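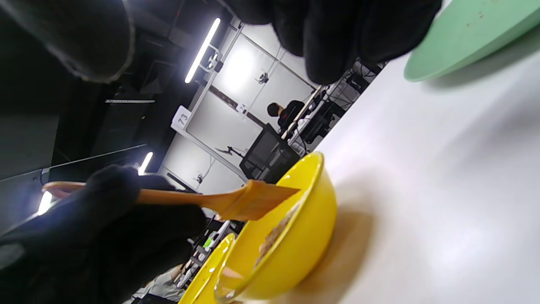
*Scraping and mixing work at the bowl station, Prinerby site.*

## Progress report: Illora kitchen-skills kit review

Prepared for the program office, Grestusine. 29 October 2021

### Where we are

We've had the Illora kit in daily use since August and it has been a pleasure to work with. The plan called for 50 recorded kitchen sessions by this point and we have 70. Most of the extra came from the last two weeks, once people got comfortable with the handheld controls and stopped needing a warm-up run each morning.

Across those sessions we have 353 usable task recordings. "Usable" means the tool tracked from start to finish and the person completed the task as written on the card. Recordings with a tracking gap are kept in a separate folder and don't count toward the total.

### What the kit does well

Setup is quick! The first install took most of a day, but that included moving two tables and running cable. A normal start is now 11 minutes from lights on to first recording, and a good part of that is the calibration routine running by itself.

The part we like best is how little it gets in the way of ordinary hand work. Spatula tasks were our big worry going in, because a long handle moves a lot at the far end for a small turn of the wrist. Our people have picked up the motion faster than we expected, and the playback shows clean, smooth paths along the bowl wall. Thick, crumbly mixtures are harder than thin ones (no surprise there), so we've been giving them more sessions.

Silicone spatulas have been easier to work with than stiff plastic ones. The blade gives a little against the side of the bowl, and small errors in angle don't end the attempt.

### What still needs work

- **Glossy bowls.** Strong highlights on a shiny rim confuse the edge finder now and then. Turning down one row of lights helped. Bawa has promised a software fix and we're testing an early version.
- **Bowls close together.** When two of the same color sit side by side, the labeling tool sometimes treats them as one object. We correct these by hand, and it's slow.
- **Gloves.** The medium size fits most of the team. The small is still on back order.
- **Battery door.** The latch on one handheld unit is loose. We're using tape until the replacement part comes.

None of these has stopped a session. The labeling problem costs us the most time, and it's the one we'd put first if Bawa asked for a ranking.

### Budget

Spending is under plan. We haven't touched the repair line except for the latch, and food supplies have cost less than we set aside, mostly because dry goods can be used for several runs before they're thrown out. We'd like to move part of the food money over to labeling hours and will send the request on the usual form.

### Next period

We'll start on two-handed tasks, with one hand holding the bowl steady and the other scraping it down. We tried a few informally last week and the kit handled them nicely, though the two tracks drifted apart slightly toward the end of longer runs. A second calibration check midway through seems to bring them back together, and we want more runs before saying so for sure.

We also plan to bring in a wider mix of bowls and lids, including some in matte finishes, so that the review covers more than the set we began with. The purchase list is attached to the cost sheet.

One decision is needed from your side: whether to extend the Illora lease past the current term or return the kit when it ends. Our strong preference is to extend. Bawa needs written notice either way, and the form is in the shared folder under "Lease."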